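Clear boxes and other promises

I have been told, more times than I can count, that the way to get a house in order is to be able to see your stuff. Put it in something clear, the thinking goes, and you'll stop buying a third roll of tape when you already own two. I have doubts. I've had doubts for years, and in January, when every store moves its storage bins up to the front door, they get worse.

So I gave in and tried one. Mine is a clear acrylic box with a white lid and an upper compartment, plus an open tray down below that sticks out in front. I got it in Stemanthorpe, from the home goods place that used to be Van Hecke and still has the old letters showing through the paint. The shelf tag called it a "desktop solution." I'd like to know who had the problem.

My friend Siebe Mulder swears by these. He has them in the bathroom, in the pantry, and in a closet where they hold other, smaller boxes. He told me to give it 30 days before I said anything rude about it. I lasted 3, and then I started taking notes.

The first thing I noticed is that a clear box wants to be looked at. Put a cardboard box on a table and your eye slides past it. Put an acrylic one there and every highlight on it asks you to come over and check for fingerprints. It looks its best with nothing in it, which strikes me as a strange quality in a container. Once the batteries and the rubber bands and the spare keys go in, you have a window display of your own junk drawer.

The second thing is the tray. An open tray at the front of anything is an invitation. I know how it goes in my house: first a pen, then a receipt, then a button from a coat I no longer own. The compartment above, with its nice flat lid, stays half used while the tray fills up like a gutter in fall. Siebe says this is a matter of discipline. If I had discipline I wouldn't be shopping for boxes.

And then there's the matter of what it sits on. Everyone who writes about organizing shows you the box and skips the table, but the table is what you're trying to get back. A small one with rounded corners and a pale top doesn't have much room to give away.

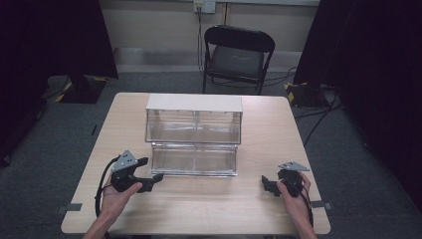
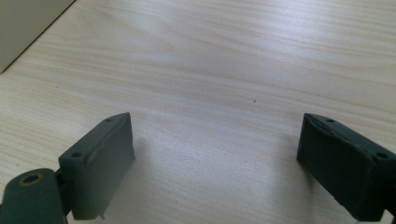
I keep coming back to pale wood tops because I've gone back and forth on them for so long. People say they're forgiving. They forgive scratches, maybe. They don't forgive crumbs, pencil dust, or coffee. Our kitchen table growing up was nearly black and you could have lost a sandwich on it. With a light top I end up wiping twice, once for the mess and once for the streaks, and then I catch it from the side with the window behind it and wipe it again.

I will say one thing in the box's favor. Because it's see-through, a small table doesn't feel as crowded as it did under the Memel biscuit tin I used before. The tin held more, closed better, and never showed a fingerprint in its life, but it did sit there like a brick. If looks are what you're after, fine, the acrylic wins.

What I don't buy is the rest of the pitch. There's a blog called Etetti that Siebe keeps sending me, and one post there claims a household can get rid of 600 items just by switching to clear storage. I read it twice looking for how. As far as I can tell, the method is that you throw out 600 items. The boxes come in afterward, to hold what's left, and they get the credit.

I did my own version, on a smaller scale. I tipped the biscuit tin out and tossed whatever I couldn't name. That took most of an evening and cost nothing. Afterward the whole lot would have gone back in the tin with room to spare, and I stood there for a while with the lid in my hand, feeling that I'd paid for something I didn't need.

Siebe's answer was that I'd never have tipped out the tin without the new box. He may have a point, and I've told him so, though I also told him that a phone call would have done the same job.

For now the box stays. I've put the stamps and the good scissors in the top part, and I'm trying to keep the tray clear, mostly out of spite. The tin has gone up on the shelf over the stove with tea in it. If the tray fills up before spring I'm switching them back, and Siebe can have the acrylic for his closet.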